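From: Bianca Nistor
Subject: Re: cups, again

Matvii Karpenko wrote:
> Can we bin the odd mugs before May? I want one
> matching set and a shelf I can reach.

Matching, he says.
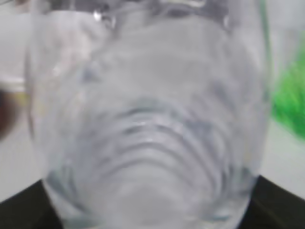
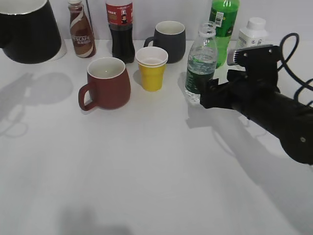
I'll fight for the red mug. The yellow plastic can go to Shahram, who breaks things. Farel want 40 for a new set -- for that I'd expect them to wash themselves. Objections to me by noon, please.

Bianca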